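Does a "Quiet Hour" Make People Buy Less? A Look at One Grocery Store

Group project report, Consumer Behavior
Jae-in Shin, Yuto Chiba, Hwa-young Hwang

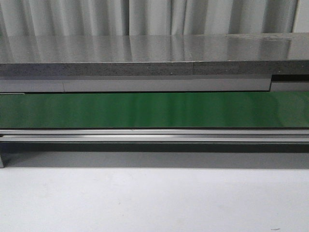

1. Why we picked this

The Ferkelton grocery store near campus started a quiet hour in May. The music goes off, the announcements stop, and the lights over the produce section are turned down. The sign at the entrance says shoppers "feel calmer and choose better." Our first thought was that this sounds nice and is very hard to check. What is a better choice? Better for whom? The store's newsletter went further and said quiet hour shoppers "waste less money on things they don't need," which is at least something you can try to measure.

Two of us expected to find nothing. Yuto thought there might be a small effect on candy and magazines, the stuff by the registers. We wrote this down before we collected anything so we could not change our minds later and pretend we had known.

2. What other people have said

There is a lot of writing on store music and much less on store silence. Most of what we found on the web repeats the same few claims: slow music makes people walk slower, people who walk slower buy more. If that is true, then turning the music off could push spending in either direction, depending on what was playing before. Ferkelton was playing a radio mix that had fast and slow songs in it, so the theory does not help much here.

We also read a booklet from Myung, the consulting firm that sells the quiet hour package to stores. It has a chart with no numbers on the side axis. We wrote to ask for the numbers and got a friendly reply with the same chart in it. We did not use the booklet as a source.

3. How we did it

We stood past the exit with a short survey and asked people leaving the store three things: how much they spent, whether they had bought anything they had not planned to buy, and whether they had noticed anything different about the store. We did this during quiet hour and during the hour right after it, on the same days.

In total 508 people stopped for us. Of those, 442 answered all three questions. The rest mostly refused the one about money, which is fair. We dropped their forms completely and did not try to guess what was missing.

Hwa-young typed the forms into a spreadsheet and Jae-in checked them against the paper. We found 13 typing mistakes and fixed them. All of them were in the spending column, and the worst was a receipt for $18.40 entered as $1,840, which for one evening gave us a very exciting result.

4. What we found

People in the regular hour were a little more likely to say they had bought something unplanned. The gap was small enough that moving a handful of answers would have closed it. Average spending was slightly higher in quiet hour, which is the opposite of what the newsletter says, but we do not believe that one either. A few very large shopping trips account for most of it. When we used the median, the two hours looked nearly the same.

The part we found more interesting was the third question. Most quiet hour shoppers said they had noticed nothing different. Some said the store seemed darker and asked us if there was a problem with the power. One man told us he loved the quiet and came for it on purpose, and he was answering in the regular hour, with the radio on.

Yuto's idea about candy did not hold up. When people told us what the unplanned thing was, it was usually fruit, bread, or something on sale. Hardly anyone mentioned the items by the register. It could be that people do not like to admit to candy. We have no way of telling those two apart from our forms.

5. Problems with our own work

There are plenty, and our instructor, Mi-kyung Shim, pointed out a couple that we had missed.

The two hours are different hours. Quiet hour is earlier, and the people who shop early may be older, or less rushed, or just buying for a bigger household. Comparing quiet hour with the same hour in a store without one would have been much better. We asked the Sterkaleck market across town if we could stand outside and they said no.

People are bad at knowing what they planned. A shopper with a list can check. A shopper without one is deciding on the spot, in front of a stranger holding a clipboard, whether the bananas were planned. We should have asked who had a list.

We also picked who to stop. We tried to ask every person who came out, but when several left together we tended to walk up to the one who looked least annoyed. Annoyed people might be exactly the ones who care about noise.

Finally, the store manager, Young-sook Maeng, was kind to us and gave us coffee. We do not think this changed the numbers, but it probably did make us slower to say that the sign is wrong.

6. What we can and can't say

We can't say that quiet hour does nothing. Our survey was too rough to catch a small effect, and we never asked shoppers with noise sensitivity, who may get the most out of it. A calmer store could be worth having even if the receipts look the same.

We can say that we found no good evidence for the newsletter's claim about wasted money, and that when we asked Ms. Maeng where the claim came from, she said it came with the package. We think the store should take that line out and keep the hour.

If another group takes this on, we would suggest collecting receipts in place of asking about spending, adding the question about lists, and getting permission from a second store before doing anything else. We left that until last and it cost us the comparison we needed most.

7. Who did what

Jae-in wrote the survey and sections 1, 3 and 5. Yuto did the reading and wrote section 2. Hwa-young did the spreadsheet and wrote section 4. We wrote section 6 together and argued about the first sentence of it. All three of us stood outside the store, though Yuto did the rainy ones.

Paper forms are in the folder handed in with this report, final version 14th August.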